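Subject: Re: [Drudley-tables] round table in the back office – keep or go?
From: Efthymia Dimitriou
To: Drudley-tables list

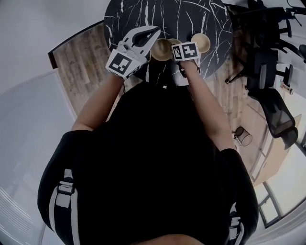
Quick one before I have to run for the bus. Read everyone's replies, my vote is keep it, but not where it is now. Reasons below Laiba's mail, sort of in order.

Laiba Malik wrote on Friday:
> Hi all,
> The round black table. Seraina wants it out before the Fuentealba lot
> move in upstairs, Alois says it's the only one people sit at. Can we
> settle this? Points so far:
> - the black marble pattern shows every crumb and ring
> - it takes up more floor than it gives back in table top
> - office chairs don't tuck under it properly
> - Pillex will collect for nothing if we book in April, after that
> they charge
> Does anyone know how to get marks off it, if it stays? And is the floor
> all right underneath?
> Laiba

Marks first. Damp cloth, tiny drop of washing up liquid, then a dry one straight after. It's the dry one that matters, otherwise you get smears and then everybody blames the table. Don't use the orange spray from under the sink, I did once and it went cloudy for a week. No idea if the top is real stone or not btw, so nothing with vinegar in it till somebody finds out. Benedikt, you were there when it was delivered?

Rings – the white veins hide more than you'd think, it's the plain black bits where they show. Still, some coasters would do it. Cork ones, there's a pack of 4 in the drawer with the batteries, never opened.

Floor. Had a look with my phone torch. Couple of dull patches on the boards where the chairs get rolled back and forth, nothing deep. A mat would stop it getting worse. Would rather spend on that than on a new table, the Forkumov one Seraina linked to is nice but it's rectangular and 17 cm longer than the gap by the wall, I measured twice.

Chairs, agree with Laiba, the arms hit the edge. Could we swap two of the black ones for the plain ones from the meeting room?? They only get used when there's a big meeting anyway.

Where to put it: nearer the window end, away from the door. You'd be able to walk past without going sideways. Needs two people to shift, top is heavy and I'd lift it not drag it, see floor above. I can do any time after 4 next week, Alois if your back's ok?

If the vote goes the other way fine, but then somebody else has to ring Pillex, I did it last time and was on hold for most of lunch.

Sorry for typos, bus is acutally here

Efthymia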